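14 May 2019

Basket + plate table, cont. Moved everything onto the gray grid cloth, the plain one was hopeless for putting things back where they were. Cloth pulled tight to the wall side, still creeps a bit when you lean on the table. Tape next time.

Basket is the octagonal rattan one from Ranley. Lid stays back on its own, good. Cord at the front I leave hanging - Yaroslav wants it tucked under, I say it's fine as long as its the same every time. Green lining needs a proper press and maybe a stitch at the rim.

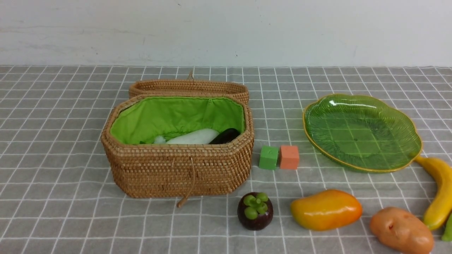 Zoriana asked for more veg in the mix. Radish and eggplant both OK in there, they lie flat and dont roll much. Radish is slippery to pick up tho. Foam cubes stay put between basket and plate, green left, orange right, small gap. Don't use them for anything else pls, someone took the last pair to level the Skirkoteck shelf.

Fruit next to the plate list: mangosteen, papaya, banana. Banana goes along the front edge or it pushes the rest off. Plate is the green leaf one, slick - a 50 mm circle of shelf liner under it might help, not tried.

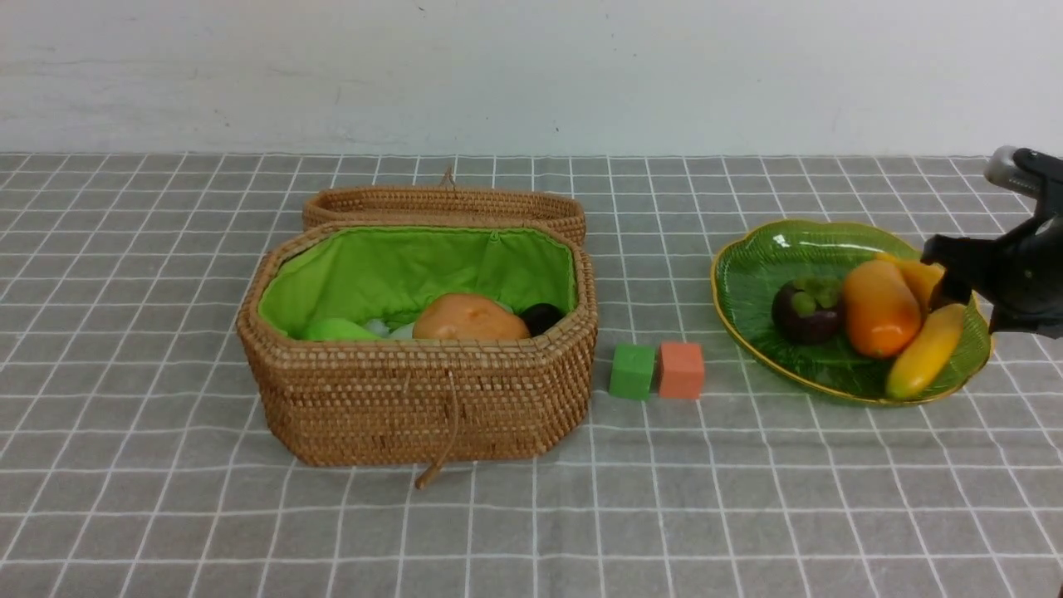
Fruit on the leaf plate, more in the basket, cubes between.

To do: ask Sepp about spare lining fabric (lime if they stil have it). Wipe the wall, smudges all along. Yaroslav to relabel bin 14, it still says cutlery.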